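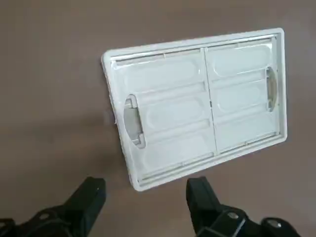
手首カメラから見た白トレイ。下の黒いのが指先。

カテゴリ:部活のこと > ロボット

白いトレイと毎日にらめっこしてます。夢にも出ました。夢の中ではちゃんとつかめてたのに、しかも片手で、すごくなめらかに!

前の記事で「次は春の大会の話を書きます」って言ったきり放置していてごめんなさい。試験とレポートと、あと単純に寝不足で、ブログの画面を開いては閉じてました。書きたいことはたまってるので、今日は長いです。お茶でも用意してください(私は自販機のコーンスープです)。

まず近況から。うちのサークルはLernwoodカップの学生部門に出ます。去年は見学だけだったので、出る側になるのは初めて。お題は「机の上に置かれた白いトレイを取って、指定の場所に向きをそろえて置く」。読んだとき、全員「え、これだけ?」って顔をしました。私もしました。去年の見学で見た布たたみとか、ひもを通すやつとか、ああいうのに比べたら楽勝じゃんって。

あのときの自分たちの顔を写真に撮っておけばよかったです。

トレイのどこが難しいかって話をします。まず薄い。それからツルツルで、指を立てて上から行くと、ふちに乗ったまま横に逃げていくんですよ。すーっと。ふちは四方をぐるっと囲んでいて少し高くなっているので、そこをつまめばいいんですが、ふちの長い辺の内側には溝があって、指先をそこに入れたい派と、外からはさみたい派で部内が割れました。ちなみに私は溝派です。少数派です。

それと向き。大会では毎回ちがう角度で置かれるので、まっすぐ置いた状態でだけ上手でも点になりません。斜めに置いて、見て、手首を回して、下ろす。この「手首を回して」のところで毎回ちょっとずつずれる。カメラで見ると合ってるのに下ろすと合ってない。カメラは手首についているので、腕が下がるほど見えるものが大きくなって、最後のいちばん大事なところで端っこが見えなくなるんです。人間でいうと、針に糸を通す瞬間に目をつぶるような感じ……は言いすぎか。片目くらいかな。

あとね、白! 白いプラスチックに部屋の明かりが当たると光るんですよね。溝のところなんて、細い線みたいにピカッと。うちの検出プログラム、最初はその光った線をトレイのふちだと思いこんでました。ふちはもっと外なのに。それで指が内側に下りてきて、小判型のへこみが並んでるあたりをコツンと突く。コツンの音が部室に響くたびに全員で「あーー」って言う。しばらくこれが日課でした。

対策は地味で、光り方に引っぱられないように、輪郭じゃなくて両端の灰色のところを目印にすることにしました。短い辺のほうに、ツメみたいな半円っぽい灰色の部分が左右に一つずつあって、向かい合ってるんです。ここは白くないから明かりが変わっても見つけやすい。二つ見つけて線で結べば、トレイの向きがそのまま出る。思いついたとき、深夜の学食で一人で「おっ」と声が出ました(となりのテーブルの人、すみませんでした)。

ただし落とし穴もあって、右と左で灰色の見え方が同じじゃないんですよ。片方は濃くて、片方は細い。濃いほうばっかり見つかって、細いほうを見逃すと、向きがわからないまま腕が止まります。止まるだけならいいんだけど、うちのプログラムは見失うと「さっきの値」を使うように書いてあって、つまり一つ前の置き方の角度で堂々と下りてくる。堂々とまちがえる。書いたのは私です。直しました。今は見失ったらその場で待って、もう一回撮り直します。

学習用のデータの話も少し。人が手で腕を動かしてお手本を見せて、それを覚えさせるやり方も並行でやってます。目標は500回ぶん。一回ごとにトレイの角度を変えて、取って、置いて、記録して、また戻す。最初の48回は、記録のスイッチを入れたつもりで入ってませんでした。その日の帰り道のことはあまり覚えてません。次の日からスイッチの横に黄色い付箋で「入れた?」と貼ってあります。誰が貼ったのかは聞いてないです、たぶん私以外の全員が候補。

お手本って、やる人のくせがすごく出るんですよ。これは書いておきたい。慎重な人のお手本は、トレイの手前で一回ふわっと止まるんです。せっかちな人のは止まらない。両方混ぜて覚えさせると、腕が止まろうか行こうか迷って、ぷるぷるする。かわいいんだけど点にはならない。なので「手前で一回止まる」で全員そろえることにしました。せっかち代表の私は三日くらい怒られ続けました。

部費の話もちょろっと書くと、ケーブルをとめるクリップを買い足してレシートが3,039円。それを見た会計担当に「ケーブル、減らせないの?」と言われて、減らせるものなら減らしたいです!と全力で答えました。腕って動くじゃないですか。動くと線も動くじゃないですか。ぴったりとめると突っぱるし、余らせるとぶら下がる。ちょうどいい長さがずっと探せてません。詳しい方、コメント欄で教えてください。

ここから先は、今月の練習場所からの日記です。
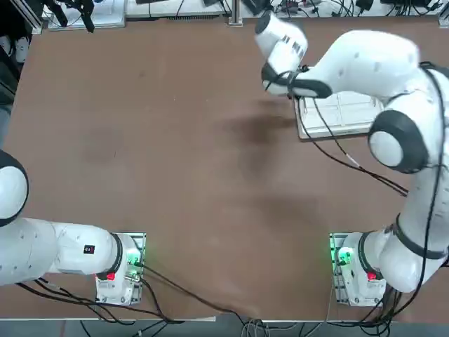

Kollari、2月

朝から机の前です。Kollariの共同ラボを借りての練習、ごはんのおいしい店が近くにあるのがとてもいい。そしてとても寒い。指がかじかむと非常停止のボタンを押すのも一拍遅れるので、カイロを両ポケットに入れてます。

今日の担当は右腕。右腕をぐっと高く上げて、ひじから手前に回りこませて、トレイの真上に手先を持っていくところを何回もやりました。左腕のほうは低くして外側へ逃がしてあります。これを決めるまでが長かった。二本あるんだから二本で取ればいいじゃん、と最初はみんな言うんですよ(私も言いました)。でも二本同時に真ん中へ寄せると、ひじ同士が近くなってこわい。ほんとにこわい。大会のルールでは片手でも両手でもいいので、まずは片手できっちり取れるようになってから、という順番になりました。両手版は夏の目標です。

机が広いので、トレイをどこに置くかでも調子が変わります。右腕の根元に近いと、腕を折りたたまないといけなくて姿勢がきゅうくつ。遠いと伸びきってしまって、下ろすときに手先の角度がぶれる。楽に届く範囲って思ったより狭いんですね。自分の腕で机のあちこちのコップを取ってみるとわかります。近すぎるコップって意外と取りにくくないですか。私はやってみてお茶をこぼしました。ロボットの机じゃなくて自分の机でよかった。

机の色には助けられてます。赤茶っぽくてつやがないので、白がくっきり出る。部室の机は白っぽいベージュで、あっちで撮った画像はもう、白に白で、目をこらさないとトレイがいるのかどうかもあやしい。大会の机が何色なのか、要項には書いてありませんでした。問い合わせのメールは送ってあって、返事待ちです。白だったらどうしよう。考えないようにしてるけど寝る前に考えてしまう。

午前中の成果。角度を変えながら取って置いてをくり返して、続けて3回、向きまでそろって置けました! 続けて、というところが大事です。一回だけなら前からできてたんです、まぐれで。四回目はふちに指が乗って、すーっと逃げられました。でも前みたいに内側をコツンとやる失敗はなくなって、失敗の種類が変わったのがうれしい。わかってくれる人、いますか。失敗が新しくなるとちょっと進んだ気がするんです。

昼は近所でスープとパン。パンがおかわり自由で、部員一同、静かに本気を出してました。

午後は速さの調整。これまでは安全第一でものすごくゆっくり動かしていて、見ているほうが眠くなるくらいだったんですが、制限時間のことを考えるとそろそろ上げないといけない。少し上げたら、手首から垂れてる黒いケーブルが揺れるようになりました。机の上にゆるっと弧を描いてるやつ。これがトレイに触ったら全部台無しなので、とめる位置をずらして、動かして、またずらして。例のクリップ、大活躍です。会計さん見てますか。役に立ってますよ。

同じラボに、隣町のDrevovaから来ているチームもいました。向こうは縦に積んだ箱を崩さずに運ぶ課題で、休憩時間におたがいの机を見せ合いっこ。うちのトレイを見て「裏返ってたらどうするの?」と聞かれて、全員だまりました。要項を読み返したら「表を上にして置く」と書いてあって、セーフ! でも心臓には悪かったです。お返しに「箱がへこんでたら?」と聞いたら向こうもだまったので、おあいこということで。

夕方からは、置くときの高さをいじりました。離すのが早いとトレイがカタンと落ちて向きがずれるし、遅いと机に押しつけてしまって、腕がむっとした感じで止まる(押しつけすぎを検知して止まるようにしてあるのですが、どう見ても機嫌をそこねたように見えます)。少しずつ下げて、音を聞いて、また下げて。最後は目より耳で決めました。カタン、じゃなくて、コト、くらいがいい。コト、と置けたときの気持ちよさは、ちょっと動画で聞かせたい。録音しておけばよかったなあ。

そうだ、指先のことも書いておきます。今は黒くて角ばった指をそのまま使っています。先に薄いゴムを貼る案が出ていて、すべり対策としてはたぶん正解。でも貼ると厚みが増えるから、溝派の私としては入りにくくなるのが気がかりで、もうちょっと裸の指でねばらせてもらってます。明日までに五回続けて溝で取れなかったら貼る、という約束をしました。外からはさみたい派の人たちがすでにゴムを切って待ってます。早いよ。

来月はSrithongで合同練習会があるそうで、行けたらいいなと思いつつ、交通費の計算をしたら頭が痛くなったので閉じました。バスならいけるかも。夜行かな。腕を持っていくのは無理だから、プログラムだけ持っていって現地のを借りることになるはずで、そうするとカメラの位置合わせからやり直しか……。

これを書いているのは宿で、もう夜の11時すぎです。さっき部のチャットに「明日は8時集合」と流れてきました。八時! カイロ、あと一枚しかない。

溝で取れるかどうかの結果は次の記事で書きます。応援コメントは溝派の方だけでも大歓迎です。

最終更新:2月

このサイトでは、表示の改善とアクセス解析のためにCookieを使用しています。閲覧を続けると、Cookieの使用に同意したものとみなされます。 同意する 設定を変更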